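Shared Workshops Should Test Their Machines Where People Live

Opinion, from the management office of the Jellari Shared Workshop

Members of this workshop have spent the better part of two seasons building a small delivery cart, known in our records as the Mohmand. It is a modest machine. The wheels and motors came from a retired mobility chair, the drive board is a Bosix unit purchased secondhand, and the route software was written by members in the evenings. The total cost of parts to date is $1,168, paid from the project fund.

The position of this office is that a machine of this kind should be developed with ordinary streets in mind from the first week of work. Many home and workshop builders proceed in the opposite order. They prove the machine on a smooth indoor floor, declare it finished, and treat the street as a matter for later. We followed that practice ourselves with our previous cart, the Cosum. It completed 100 indoor runs without a fault and was withdrawn within a month of going outdoors.

The causes were plain enough once the logs were read. Bright pavement beside deep shade confused its line detection. Patched asphalt shook a connector loose. The cart had been taught that an edge was a strip of tape on a painted floor, and it had no useful response to a curb.
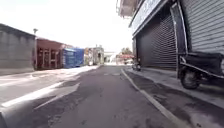 A street also has uses that were settled long before any cart was proposed. Shopkeepers raise their shutters and need the space before their doors. Riders leave motorcycles where they have always left them. Residents walk in the road when it suits them. A builder who regards these as obstacles has misunderstood the task. The cart is the newcomer, and the burden of adjustment belongs to it and to the people who made it.

For this reason the workshop now asks three things of any mobile project that seeks bench space. The members must identify the street on which the machine is meant to work and walk it at different hours. They must fit a stop control that a stranger can find and use. They must also keep a written log of every outdoor trial, including the trials that were cut short.

Some members have objected that these rules slow the work. They do. The first outdoor trial of the Mohmand was moved to December as a result, and two members left the project over the delay. We regret their departure, but a cart weighing about 100 pounds should not be sent among neighbors on the strength of a good afternoon indoors.

Other workshops have asked whether they may adopt our trial log. They may, without charge. Copies are kept at the front desk, and we would ask only that any changes be sent back to us so that our own form can be corrected.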